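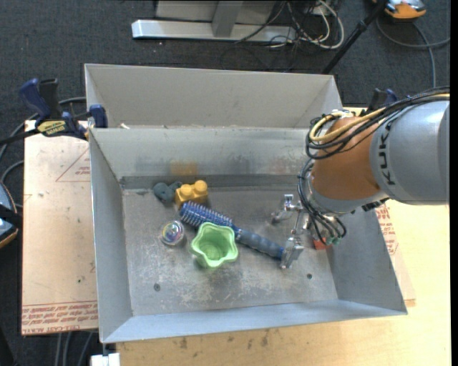

Abb. 4.1: Sechs Gegenstände in einem Metallbehälter, darunter Bürste, Baustein und Becher

Werkstoffkunde II – Skript zu Kapitel 4
Kunststoffe: Einteilung, Kennwerte, Werkstoffwahl
Bearbeitung: Mylene Dumlao

4.1 Einteilung nach Molekülstruktur

Thermoplaste bestehen aus linearen oder verzweigten Makromolekülen ohne chemische Vernetzung. Sie lassen sich wiederholt aufschmelzen und umformen. Amorphe Thermoplaste (PS, PC, PMMA) sind ungefüllt meist transparent, teilkristalline (PE, PP, PA) in der Regel trüb bis opak.

Elastomere sind weitmaschig vernetzt. Ihre Glasübergangstemperatur liegt unterhalb der Gebrauchstemperatur, das Material ist gummielastisch und nicht schmelzbar. Thermoplastische Elastomere (TPE) sind physikalisch vernetzt und bleiben schmelzbar.

Duroplaste sind engmaschig vernetzt. Nach der Aushärtung ist eine Umformung ausgeschlossen; bei Überhitzung tritt Zersetzung ein.

4.2 Glasübergang

Unterhalb von Tg ist die Segmentbeweglichkeit der amorphen Bereiche eingefroren. Der Elastizitätsmodul fällt beim Überschreiten von Tg bei amorphen Thermoplasten um mehrere Zehnerpotenzen ab. Bei teilkristallinen Werkstoffen ist der Abfall geringer – die Kristallite halten das Gefüge bis zur Schmelztemperatur zusammen.

4.3 Zugversuch

Die Dehnung ergibt sich aus ε = ΔL / L0, die Nennspannung aus σ = F / A0. Die Prüfgeschwindigkeit ist immer anzugeben, ebenso Temperatur und Konditionierung. Bei Polyamiden verändert die Wasseraufnahme die Kennwerte erheblich.

Rechenbeispiel: Probe Mundura, Querschnitt A0 = 60 mm², Höchstkraft F = 812 N. Daraus folgt σ = 13,5 MPa. Für die Probe Koster mit gleichem Querschnitt und F = 283 N folgt σ = 4,7 MPa.

4.4 Härte

Weiche Elastomere werden nach Shore A geprüft, harte Thermoplaste nach Shore D. Werte beider Skalen dürfen nicht ineinander umgerechnet werden. Die Ablesezeit gehört ins Protokoll, da das Material unter dem Eindringkörper kriecht.

Übungsaufgaben

1. Eine Probe Jeka (A0 = 60 mm²) wird mit 200 N belastet. Berechnen Sie die Nennspannung.
2. Skizzieren Sie den Verlauf des E-Moduls über der Temperatur für PS und PP.
3. Begründen Sie, warum sich Duroplaste nicht schweißen lassen.

Abgabe am Ende der Übung, Lösungsweg mit Einheiten.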